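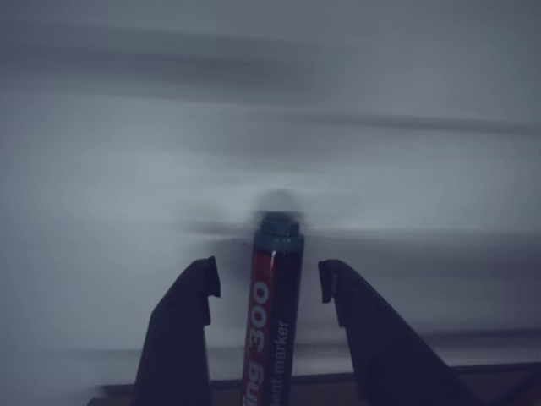
Chiamaka Tamuno
Workshop member, builder of the Etadik arm

Speaker notes: One arm, one box, too many markers
June | by Chiamaka Tamuno

81 shares | 22 comments

Start with the red marker between the fingers. Leave it up while people sit down. Don't read the title out.

Who I am, quick. Shared workshop, evenings mostly. Arm is called Etadik, no reason, stuck. Bench at home was too small and wobbled every time the shoulder moved, so it lives at the workshop now.

The job: pick up marker, put marker in box. That's it. Pause for the laugh, if there is one.

Why markers. Cheap, same size every time, roll away when you get it wrong. We use the edding 300, red and green, because the drawer was full of them. Colour matters more than I thought, come back to this.

Fingers. First set were flat, marker spun like a propellor. Second set have the little hook at the tip. Kazue Ishida drew those on the back of a Nishimura packing slip, I printed them the same night. Show the tips on slide, point at the lip. Don't get stuck on filament.

Blur. Wrist camera, arm moving, whole room goes to streaks but the marker stays pretty readable becuase it travels with the gripper. Say this slowly, people miss it. You can read the 300 and not much else. So: marker against fingers, trust it. Marker against table, wait till the arm stops.

Next slide.
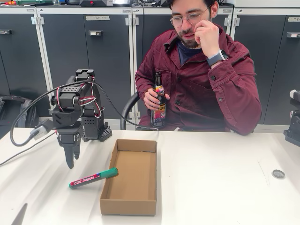
Etadik at the table, green marker and the box. Wide view.

Cables. Leave them slack. I tied ours down neat and the elbow unplugged itself twice in one evening. Loose arc over the top works, looks awful.

Box. Shallow, no lid. Tried a deeper one, fingers hit the side on the way in. Lower wall, problem gone. Cost me a weekend.

Angle. Marker lying diagonal is the hard case. Gripper has to turn before it comes down. Best run 45 good picks before I got bored, all with markers laid straight. Diagonal is worse, say so, don't fudge it. Mention gren misses more than red and I don't know why yet. Ask the room.

Software, one minute max. Skip if late. Tonton does the arm, my own script does the rest, it's ugly, happy to share.

Questions. Someone will ask about price. Have the parts list open in the other tab.

Water. Thank Kazue. Bring the spare servo for passing round.

Related
Printing gripper fingers that don't snap
Fevetti power supply, six months on
Kazue Ishida: wiring a small arm at the kitchen table
Speaker notes: soldering for the impatient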